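Chapter 7
Grip Loss and Pad Faults

7.1 The Ondolell stoppage

On 23 Jan 2026 a table-clearing cell at the Ondolell site dropped a serving tray during a routine run. The arm completed its move, opened over the rack, and logged a good cycle. The tray was on the floor behind it. The cell repeated the error until an operator pressed the stop button.

The controller, a Filip unit supplied by Plemov, recorded no alarm. Its log held 3,230 cycles from the start of the shift period in December, and 131 of them were later found to carry the same signature: finger position normal at closing, motor current low during the lift. The software checked the first value and ignored the second.

Three terms are used throughout this chapter. A missed grip is one in which the fingers close without holding the part. A slip is a grip that holds at first and then moves. A drop is a slip or missed grip that ends with the part outside the work area. All three may have the same cause, and only the drop is obvious to a person standing nearby.

Mixed tableware makes these faults hard to separate. A flat tray offers raised sides to the fingers, while a fork, a long spoon, or a thin stick offers very little surface. A closing distance that is correct for one is wrong for the next. Pads on the inner faces of the fingers add friction, but they do not tell the controller what has been gripped.
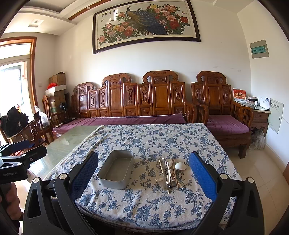
7.2 Pad wear and the closing check

The Ondolell pads were rated for replacement after 647 hours. They had been changed on time. Inspection showed that wear was uneven: the lower third of each pad had lost its texture, and the upper part was nearly new. A part held low in the fingers could slip under a load of 20 newtons, well inside the stated limit.

Position alone cannot reveal this fault, as a smooth pad closes to almost the same point as a rough one. The check must compare position with motor current, and it must be repeated after the lift. Section 7.3 sets out the test used on the Uker line and the limits at which the cell must stop. Section 7.4 covers safe entry to the cell after a drop, including the removal of parts lying under a raised arm.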